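About Us

Jumivier is a small school for grown-ups who would like to think a bit harder about how they behave. We run evening courses in everyday ethics: keeping promises, telling the truth, owing people things, and knowing when to let a grudge go. There is no degree at the end. There is a certificate, if you ask, and it looks very nice on a refrigerator.

The school started as a reading group that couldn't get through its first book. We spent seven weeks on one chapter about gratitude, mostly arguing over whether you have to thank someone for a gift you hated. By October we had a waiting list, a name, and a standing disagreement about the name.

We now teach out of two places. Aubert is our main building, a former shoe store with good light and a staircase that complains. Vullel is the upstairs room across the river, where the smaller seminars meet. Parking at Vullel is a test of character, and we have considered giving credit for it.
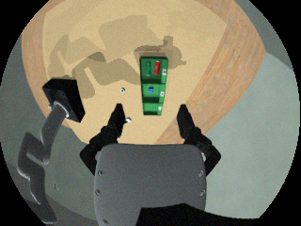 Our courses last three months and stay small enough that you can't hide in the back. Most people begin with Promises 101, which covers what you owe when you say "sure, I'll be there" and then see the weather. After that you can go on to Honesty at Work, Friends and Money, or our longest-running class, Being Wrong, which is always full of people who were sent by a spouse.

We don't belong to a church, a party or a school of philosophy. Our teachers have read a good deal of Aristotle and Kant and will bring them up if you let them, but you won't need a background in either. You will need to have done something you're not proud of and be willing to talk about it in general terms. So far every applicant has qualified.

Prenuneo is our newsletter. It carries a dilemma from a reader, two answers that don't agree, and corrections to the previous issue. The corrections are the most popular part. Back issues are kept at Aubert and may be borrowed on your honor - we are still missing several.

Fees are set on a sliding scale, and we take your word for where you belong on it. People ask whether anyone cheats. Probably. We raised the question in Honesty at Work and the room got very quiet.

New students are welcome at the start of any term. Write to the office, tell us which course you want and which evenings you can really make. See above regarding promises.

Page last updated March 2024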